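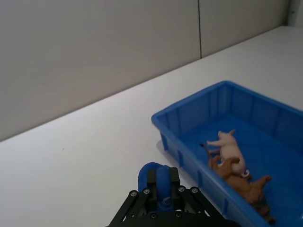

**Ticket 298 – Toy animals come out of the wash tacky**
Opened: 11/14/19
Room: toy library, sorting table
Priority: low (raised to medium by the person who has to touch them)
Status: closed, with grumbling

**Problem as reported**

Small plastic animals from the farm set feel sticky after cleaning. Fluff clings to them. The pigs are the worst, and the cows are thinking about it. A family returned the set with a note reading "are these meant to be like this?" They are not meant to be like this.

**Setup**

- Farm set, hard plastic, bought secondhand through Tanner, no paperwork
- Uvutix toy wash, the concentrate, one capful per bucket
- Blue plastic tray for sorting and drying, ribbed sides
- White table against the wall, wiped down every morning

**Log**

*Entry 1.* Confirmed. Picked up a pig and it came along with more enthusiasm than I'd like. Washed it again in the same mix. Stickier. Stopped doing that.

*Entry 2.* Suspected the tray. It's the newest thing in the room and therefore guilty. Scrubbed it with dish soap, rinsed, dried it, and ran a paper towel over the floor of it. The towel slid along fine and came up clean. Tray apologized to.

*Entry 3.* Suspected the table spray. Put one pig down on the bare table overnight and another in the tray. Both equally unpleasant by morning. Table cleared too.

*Entry 4.* Suspected the plastic itself. Old soft vinyl can weep as it ages, and there's no cure for that short of the trash. But these are hard all the way through, and the spare pig that has lived in the drawer since April, never washed by us, is perfectly dry. Compared it with a washed one side by side. Same mold, same curl to the tail, very different handshake.

*Entry 5.* Read the label on the toy wash. This should have been entry 1 and I would thank everyone not to bring it up. The capful is meant for a 36-quart tub. Our bucket holds 6 quarts. We have been giving the livestock six times the dose and then, per the laminated card over the sink, "a quick rinse." The card predates the concentrate. It was written for the old Ruda bottle, the ready-mixed kind that you could practically have watered plants with.

*Entry 6.* Test batch. Soaked the affected animals in plain warm water for ten minutes, rubbed each one with a soft toothbrush, paying attention to ears and the bit between the legs where the film collects, then rinsed under the faucet until the water stopped feeling slippery. Laid them on their sides in the tray, and left them alone. No film in the morning. The sheep took two rounds on account of the molded wool.

**Cause**

Too much soap, not enough rinse. User error, plural.

**Fix**

1. Fill the bucket to the line.
2. One teaspoon of concentrate. Put the cap back on and walk away from it.
3. Wash, then rinse under running water, turning each animal over – both sides, please.
4. Dry in the tray in a single layer. A heap of wet animals stays a heap of wet animals.
5. If a piece still feels tacky, soak it in plain water. Do not add soap to a soap problem.

**Follow-up**

- Old card taken down, new one up. It says teaspoon twice.
- Farm set goes back on the shelf once the last few pieces are dry. The horse is still in the sink.
- The dinosaurs were washed from the same bucket and need checking. Opening a separate ticket, as there are a lot of them and they have spines.
- Anyone wanting to reopen this one, feel a pig first.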